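Grerbridge is recruiting participants for a study of how people sort household cleaning cloths into containers. Sessions take place at the Harnton site, ground floor, from November. Applications are accepted until all 19 places are filled.

## Purpose

The study supports the layout of cleaning supply stations in shared buildings. It compares open wire baskets, shallow trays and see-through plastic containers as storage for cloths of different colors, with spray bottles kept at the same station.

## Task

Participants work standing at a table. A mixed heap of cloths is placed on a green surface along with the containers. The participant moves each cloth to a container according to a written color key, then returns the bottles to the back row. The key changes between rounds. In some rounds a container already holds a cloth at the start; it stays where it is.

Cloths are not folded unless the key says so. A cloth that hangs over the rim counts as placed if it does not touch the surface. A cloth dropped on the floor is left there until the round ends.

Each session consists of 2 blocks with a seated break between them. Over the full study, 400 rounds will be recorded.

## Requirements

- Age 18 or over
- Able to stand and use both hands for the length of a block
- Able to tell pink, orange, yellow, lime green, teal and light blue apart under indoor light
- No known skin reaction to household cleaning products
- No previous participation in the Cletdale storage study

Experience in paid cleaning work is useful but not required. State it on the form, with the type of building.

## Payment

Participants receive 500 dollars on completion of all sessions. Partial completion is paid per block. Travel is not reimbursed. Parking at Harnton is free after 5 p.m.

## How to apply

Forms are available at the Harnton front desk and from the Onyshchenko recruitment office. Return the form by hand or by mail. Include daytime availability and any glove size preference. Incomplete forms are held for one week and then discarded.

Cloths and containers at the station:

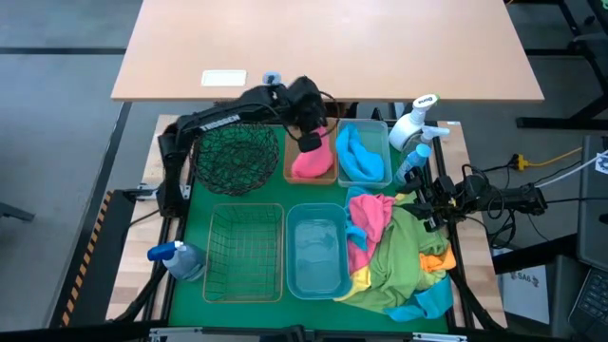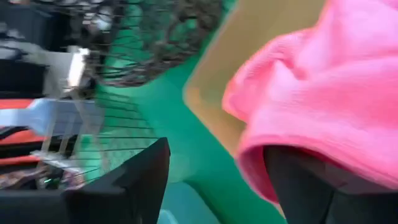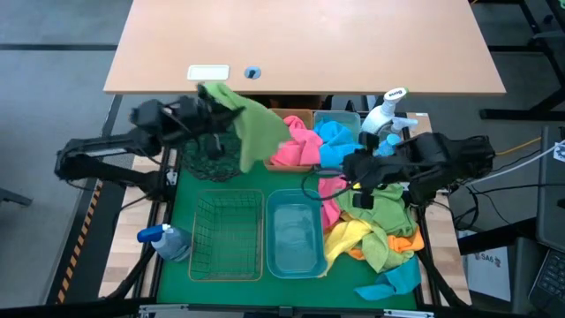

A former participant in the Cletdale study wrote to say that the wire baskets were the slow part, as terry cloth snagged on the mesh and had to be lifted straight up, and asked whether the new color key would be printed larger. It will be printed at twice the previous size and fixed at eye level.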